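I have been going into other people's houses to look at their floors for long enough that my knees complain before I've even got the tape measure out, and if there is one thing I'd dearly love to change about this trade of ours, it's the hurry. Everybody wants the tiles down by teatime (and I do understand it, I really do, a family can't live without a kitchen for ever!), but a new screed has its own ideas about when it is ready.

Last January I was asked to look at a hallway in Clirkurcombe, laid with 97 lovely large porcelain tiles, and a good many of them sounded hollow under my knuckles. The owner, Zinash Gebretsadik, had paid 800 pounds extra to have the job finished early, poor woman, and was now being told it was the adhesive's fault.
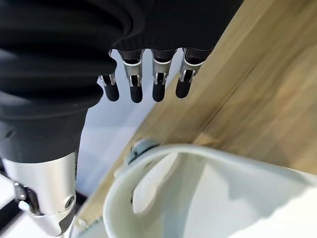
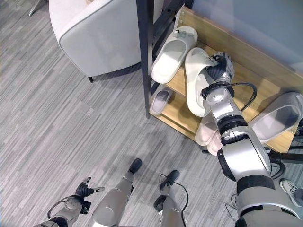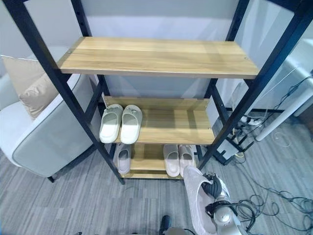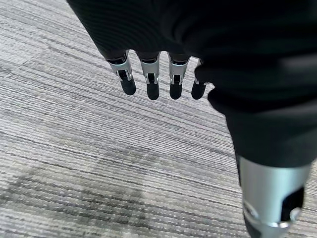
I don't believe it was. My old friend Mulugeta Kassa, who taught me most of what I know, used to leave a moisture meter on the floor and go home, and if the reading was no good in the morning he went home again. Customers grumbled, and he lost a few jobs to quicker men, but I have walked on his floors years later and they are still as sound as a bell. I would like to see every quotation carry a line for drying time, with a price beside it, so that people know they are paying for the wait as well as the work.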